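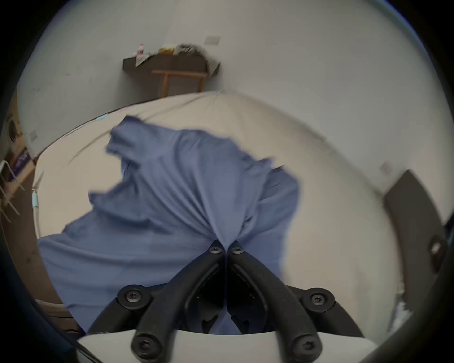

Customer Onboarding Lead at Grovik

Remote within the United States, or from our office if you like company. Full time. Start in March, with some room either way.

Grovik makes scheduling and invoicing software for small repair businesses, the kind with a couple of vans, a phone that rings all day and a desk drawer full of receipts. We started out selling to appliance repair shops and have since picked up locksmiths, piano tuners and one very patient clock restorer who has sent us more useful bug reports than anybody else. We now have 400 paying shops and 78 more on free trials, and we closed our seed round, led by Brevex, last fall. We're so pleased with how things are going, and also a little out of breath, and that's why we are writing this ad!

We're looking for somebody kind, organized and good on the phone to take over the first month of every new customer's life with us. Up to now that job has been done by Tobiloba Onuoha, one of our founders, usually between other meetings and sometimes while eating lunch. She loves it and will be sad to hand it over (she has asked to keep a few of her favorites), but our customers deserve a person whose whole day is theirs.
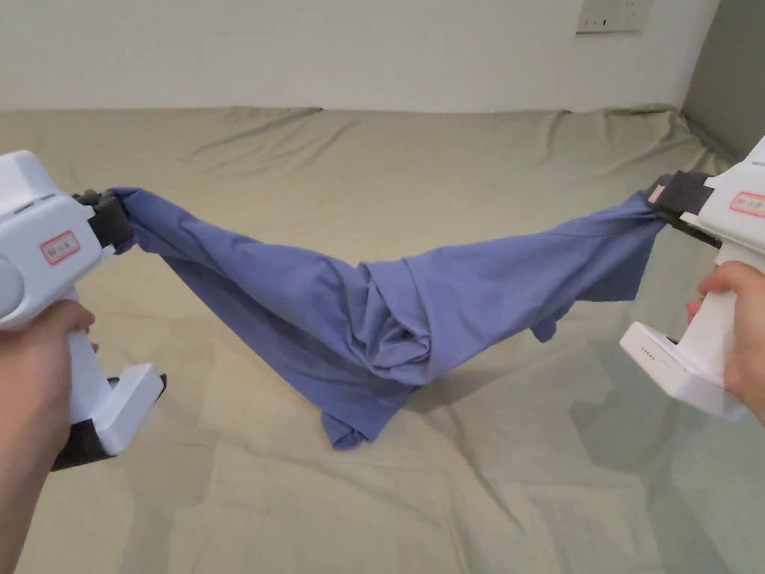
Holding both ends of the blue cloth over the bed.

What you would be doing

Most of your week will be spent talking with shop owners who have just signed up. You'll help them move their customer list over from a spreadsheet, a notebook or, in plenty of cases, their own memory. You'll walk them through their first invoice, and then you'll call again a week later to hear how it went. Some of them are comfortable with software and will be off on their own after one call. Others will want you there for every click, and we think that's perfectly fine.

The rest of your time goes into our help pages. There are 114 articles at the moment and a good many were written in a hurry, so you'd have a free hand to rewrite, combine or throw out whatever you think needs it. You'll also sit in on product planning every other week with Chibuzor Akpan, our head of engineering, and tell him what new customers are getting stuck on. He takes notes by hand and he does follow up.

During your first few months there is one bigger project waiting too: bringing over the shops from Harum, a smaller scheduling tool we bought this winter. Their owners didn't choose us, so they'll need some extra patience and probably a few longer calls.

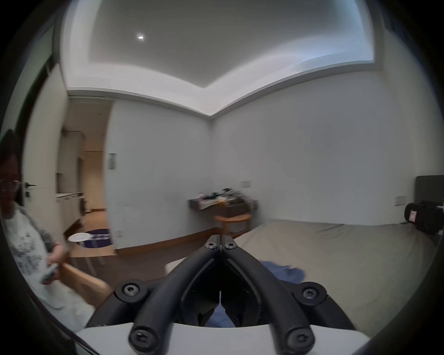 What we hope you bring

At least two years in a job where you helped people learn something, whether that was support, teaching, front desk work or training new staff at a store. You don't need a software background, and you don't need a degree. You do need to write clearly, keep your promises about calling back, and be able to tell us when an idea of ours is going to confuse people.

Spanish would be a real plus. So would having worked in a repair shop, or having grown up in one.

Pay and time off

We'll send the salary range with our first reply, before any interview, so that you can decide early. Health coverage starts on your first day. Everyone gets four weeks of vacation and we do nag people to take it. We'll also set you up with a laptop, a decent headset and a chair you get to pick yourself. 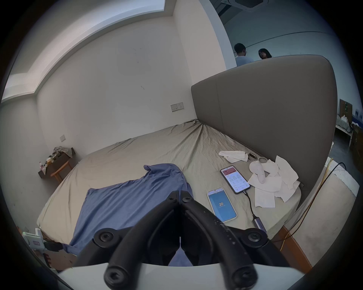

Blue shirt and two smartphones on the bed.

How to apply

Please send us your resume and a short letter telling us about a time you explained something tricky to someone who was worried about it. A page is plenty, and it needn't be about computers. Put "Onboarding" in the subject line and address it to Tobiloba, who reads all of them.

If we think it could be a match, you'll have a half-hour phone call with her, and after that a paid afternoon with the team in which you rewrite one help page and join a practice call. Our recruiting partner, Weerasinghe, handles the paperwork and can arrange captions, extra time or a different format if any of that would help you. We answer every applicant, though it can take us a couple of weeks, so please bear with us.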